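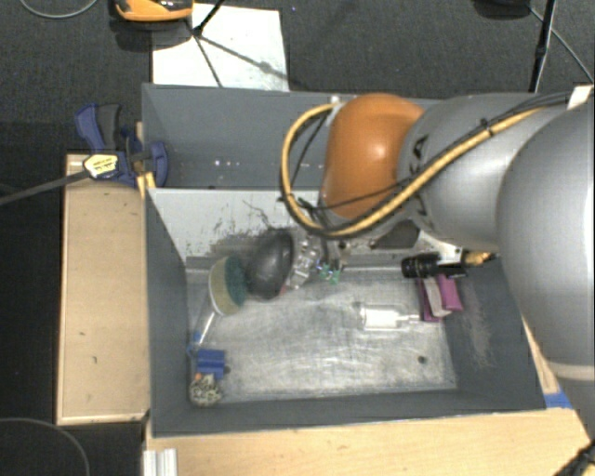 The new exam plan for Fumdale came down to us in December as a single sheet, and Illia Hrytsenko read it standing up, which he only did with things he intended to dislike. Form Two would sit five papers in three days. The speaking test would overlap with the second math paper, and anyone caught in both would be moved to a room that did not yet exist on the sheet. He had taught long enough to know how such a plan was built. Somebody had started with something solid, then run an extra line along the side of it, looped that down underneath and up again, and pulled it tight with a black cable tie, the loose ends still sticking out, like the thick yellowish hose on a robot arm. Pull on any one part and you found out what it was attached to.

"It's better than last year," said Kálmán Kovács.

"Last year it was one page too," said Illia. "It got longer."

Kálmán was head of studies and believed in the plan the way other men believe in a diet. He had been to the training at Pronbridge and come back with a binder. The binder said that a well-designed test told you what a child knew. Illia had marked reading papers for seventeen years and thought that a test told you what a child knew at ten past nine, sitting next to a radiator.

"What does the star mean?" Illia asked.

"Where?"

"Next to Reading Aloud. There's a star, and nothing at the bottom."

Kálmán took the sheet and turned it over. The back was blank. "I'll ask," he said.

He didn't ask, or he asked and got no answer. By the time the sheets went home to parents there were two stars.

The reading-aloud passage was the same for every student, a page about a fishing village called Treretti where an old woman mends nets. It was worth 40 marks. The children were to read it to a teacher alone in the library office, one after another, and the teacher was to fill in a grid: pace, clarity, expression, confidence. Illia had a low opinion of the grid. He had once given a boy full marks for confidence and one for clarity, and the boy's mother had framed it.

He got 59 of them. He sat behind the desk with the grid and a pencil and heard about the nets. By the sixth reading he had stopped picturing the village. By the twentieth he was sure there was a mistake in the third paragraph, where the woman went down to the harbor without ever having gone up from it.

Then a girl named Paracha came in. She was small and had moved to the school in the fall, and her file was nearly empty. She sat down, looked at the page, and read the first paragraph well enough. In the second she slowed down. In the third she stopped.

"Go on when you're ready," said Illia. He was allowed to say that. It was in the instructions.

"She's already at the harbor," said Paracha.

"Yes."

"So she can't go down to it."

"Just read what's there, please."

She looked at him to see whether he meant it. He kept his face still, as the instructions also required. She read the third paragraph with a pause before the word "down" so long that he could hear the copier through the wall. Then she finished the page, thanked him and left.

Illia looked at the grid. Pace: she had stopped dead in the middle. Expression: he supposed the pause was expression. There was no box for having understood the thing. He went back through the instructions, all four pages, and there was no box there either.

He gave her 17 and changed it. He changed it back. The next boy was already knocking.

At lunch he found Kálmán in the staff room eating soup over the binder.

"The passage has a mistake in it," Illia said. "Third paragraph."

"How many noticed?"

"One."

"Well, then," said Kálmán, as if that settled it. "It's the same for everybody. That makes it fair."

"What would she have to do to get the marks?"

"Read it as if it made sense."

Illia waited for him to hear himself. Kálmán blew on his soup. He was a decent man and had stayed until nine the night before, sorting 400 answer sheets into envelopes, and it was very hard to be angry at him for more than a minute at a time.

"Did you ever find out about the star?" Illia said.

"It means see note."

"What note?"

"They're sending it."

He went back to the library office. He still had eleven to hear. Before he called the next one in he took the passage, crossed out "down to" with his pencil and wrote "along" above it, neatly, in the sort of letters a child could read. Then he thought about fairness, and about the ones who had already been, and got out the eraser.

The word came off badly. You could still see it if you tipped the page toward the window, and the next boy, who had never been known to notice anything, tipped the page.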